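We use cookies to remember your settings and to see which pages our readers like best. By staying on this page you agree to our cookies. Accept | Manage choices

How Do We Know What Happened to Somebody's Great-Grandpa?

My favorite job in the whole world is finding out about people who lived a long time ago. I don't mean kings and queens. I mean ordinary people – the kind who baked bread, fixed trucks, or got on a ship one day with a bag and a sandwich. Somewhere out there are people like that who belong to YOUR family, and I want to show you how I look for them!

The grown-up name for this is family history. A person who does it a lot is called a genealogist (say it like this: jee-nee-AL-uh-jist). I practiced that word in the bathtub when I was little and I still trip over it.

So where do you start? You start with you. Get a big piece of paper and write your name at the bottom. Draw two lines going up and write the names of your parents, or the grown-ups who raised you. Then two more lines from each of them, and so on. Some families have step-parents, adopted kids, or two moms, and all of that can go on the paper too. Draw it the way your family really is.

Pretty soon you'll come to a blank spot. Hooray! That's where the detective work begins.

One of the best clues is called a census. Every so often, the government tries to write down everybody who lives in the country, house by house. In the old days a census taker walked up to the door and asked questions. What's your name? How old are you? What's your job? Then it all went onto a big sheet in ink, sometimes in terrible handwriting.

I once spent a whole September looking for a family called Studer. I knew they lived in a tiny town called Deltitura, and I knew they had a bakery. Easy, right? Well, I read 669 names and there wasn't a single Studer! I had a cup of cocoa and went back to the beginning, and this time I read the first names and the jobs instead. And there they were, bakers and all, written down as "Stooter." The census taker had spelled it the way it sounded.

That happens all the time. Try saying your last name out loud and asking a friend to spell it. You might get something pretty silly, and that silly spelling could be the one you'd have to search for.

Ships are good for clues too. When people moved across the ocean, someone on the ship often made a passenger list. The one I like best is from a steamship called the Ivton. It has 862 people on it, and each one gets a single line. One line isn't much space for a whole person, but it can tell you a name, an age, and the town they came from. One lady on the Ivton was 90 years old! I think about her a lot. Was she excited? Did she get seasick? The list doesn't say.

And that's something I had to learn. Old papers leave things out, and sometimes they're wrong. People forgot their birthdays. Some told fibs about their age (a boy who wanted a job might say he was older than he was). So I try to find each fact in two different places before I write it down in pen. Until then it stays in pencil with a question mark next to it.

The very best clues might be in your own home, though. Ask if there are old letters, recipe cards, or school report cards you can look at together. Wash your hands first, and don't use tape on anything old – tape turns yellow and sticky. And ask the oldest person you know to tell you a story. My neighbors, the Athumani family, recorded their grandmother talking for 65 minutes, and now her stories are saved for the little cousins.

Good questions to ask are: What did you eat for breakfast when you were my age? Who was your best friend? What did you get in trouble for? (That last one gets the best answers.)

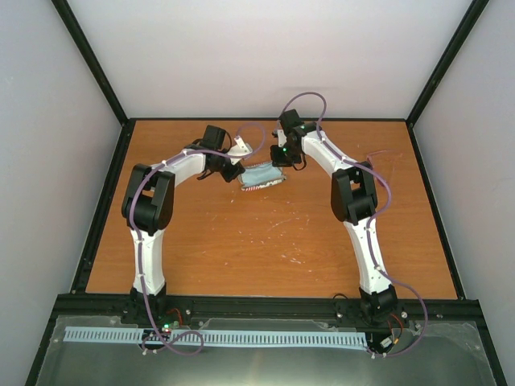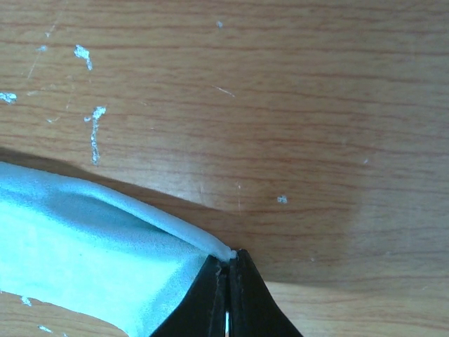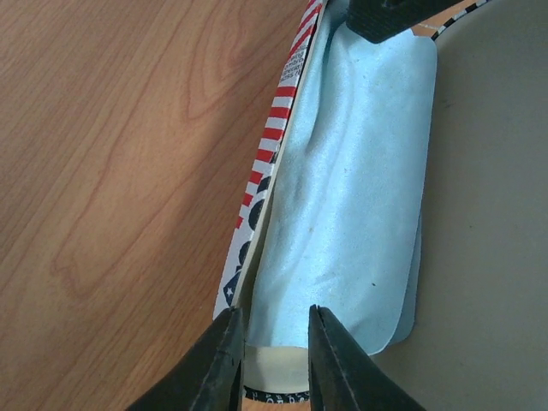
Three pictures, and a wooden tabletop in every one.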